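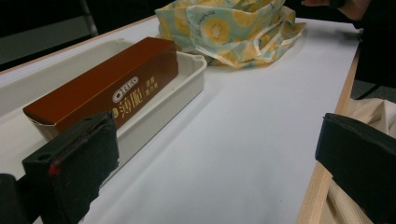 faden-grasp-labels

March
Posted by the Faden tooling maintainer

This package holds the labeling and replay tools we use on hand-held gripper recordings, plus the label schema and a small converter. It does not hold a policy. If you came looking for one, the Dellinora repo has a baseline, and you should read its failure notes before you believe its success rate.

What it does

It reads a recording, finds the moments when the gripper opens and closes, proposes a segment for each, and writes the result to a plain JSON file. A person then checks every proposal. We tried skipping the check. The proposals looked fine in the summary plot and were bad in ways the plot could not show, mostly segments that began after the fingers were already moving.

Install

Python 3.11 or newer. Run pip install -e . from the top folder. The replay viewer needs a working OpenGL driver and will complain at length if it doesn't find one.

Usage

faden propose session_dir
faden review session_dir
faden export session_dir --format sako

The export step refuses to run on unreviewed segments. There is a --force flag, and I regret adding it.

Object names

Names are free text, entered by the reviewer. We keep printed package text in its original script when it can be read, so a carton of Oreo thin crisps is stored with 薄脆 and not with somebody's guess at a translation. The Lazăr detector can suggest names, but treat it as autocomplete. It is sure of itself on glossy cartons and just as sure on crumpled plastic bags, where it is often wrong. A white tray on a white table gives it trouble too — the mask tends to leak over the rim.

Known problems

Timestamps from the gripper width sensor can lag the video. The default correction is 50 ms, measured on one unit. Measure yours.

If a session shows a start year of 1980, the recorder clock was never set. The order of events is still good, the absolute times are junk.

Segments shorter than 11 frames are dropped without a warning. This should be a warning. Issue 26 has been open for a while.

The "success" field means the reviewer ticked a box. It says nothing about force, slip, or whether the same motion would work on a robot arm. Please don't report it as a grasp success rate — I have seen this done twice with our files.

Changes in this version

Sako export now writes finger width in meters. Older files used millimeters and did not say so. Run faden migrate on anything you exported before this release, and keep the originals until you have looked at the output.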